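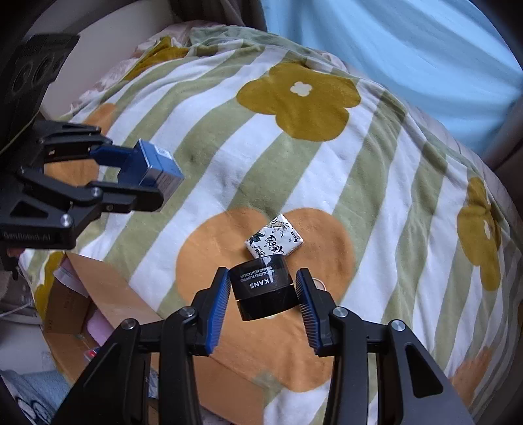

**Right jaw of hand-held gripper not closing fully on round objects**
Board: End effectors > Maintenance

**titis_bench** | Aug 10, 2022

Hand-held pair, parallel linkage jaws, blue ribbed pads. We use them for packing small goods into a carton: jars, sachets, flat boxes. The left-hand unit is fine. The right-hand one has developed play in the right jaw. On flat boxes it makes no difference. On a glossy round jar lying on its side, the left pad touches late and the jar rolls towards the right jaw before there is any grip.

Done so far:

- pads washed with mild soap, rinsed, left overnight
- pivot pins wiped and checked for tightness
- zero reset with jaws closed on nothing

The width reading at full close is 0.4 mm, and it was 0.0 when the unit was new. Is it pads or pins?

Tiburcio Bautista, Hestmont

**lino** wrote:

Pins. Hold the base still and push the jaw tip sideways with a finger. If the tip moves and the motion starts at the pivot nearest the base, the bore is worn. Pads don't give you play on one side only.

**v_pelkonen** wrote:

Disagree with lino. Pads can do exactly that if one has been refitted a tooth out or has crept along its seat. Take both off and lay them back to back. If the ridges don't line up along the whole length, one has stretched. We had this on 11 units last December and only one of them needed a pin.

Also, what is the surface under the objects? On a hard bench the jar sits still and you get away with a late jaw. On bedding or foam it follows whichever pad arrives first.

**titis_bench** wrote:

Soft. A plush blanket on a bed, carton standing on the same blanket. The same jar on a bench is better but still not right.

Finger test: the tip moves. I can't tell which pivot it starts from.

**lino** wrote:

Put a dot of marker across the head of each pin and onto the plate next to it. Work the jaw 40 times, then look. If a dot has split, that pin is turning with the plate when it should stay put.

**seppala_tools** wrote:

Before anyone presses pins out: check for lint. Blanket fibre winds round the pivot behind the plate where a cloth doesn't reach. It packs into a felt ring and holds the jaw off its stop. Tweezers and a soft brush, no oil. Oil plus fibre makes it worse.

**lino** wrote:

Lint would explain 0.4 mm at close. It wouldn't explain sideways movement.

**seppala_tools** wrote:

It does if the ring has pushed the washer out of its seat. Seen it at Seppälä more than once.

**v_pelkonen** wrote:

Both are quick to check. Order I'd use:

1. Brush out the pivots, check washers.
2. Pads off, compare, refit.
3. Reset zero. Do it with the pads on and the jaws closed fully.
4. Marker dots.
5. Pins, only if the dots have split.

Log the closed width after each step or you won't know which one fixed it.

Venla

**titis_bench** wrote:

Results.

Step 1: fibre behind the outer pivot on the right side, washer sitting at an angle. Closed width went from 0.4 to 0.1 mm.
Step 2: right pad had crept towards the tip. Refitted. Closed width 0.0.
Step 4: no split dots.

The sideways movement is smaller but still there. Ran 124 picks of the jar on the blanket, 5 rolled.

**lino** wrote:

Remaining movement is the bore. It will get worse. I'd order the pin now.

**v_pelkonen** wrote:

I wouldn't. Measure the left-hand unit the same way first. Some side play is normal on these linkages and you have no baseline for it.

**titis_bench** wrote:

Will measure both with a dial gauge at the tip and post the numbers. Pivot brushing has gone on the weekly sheet.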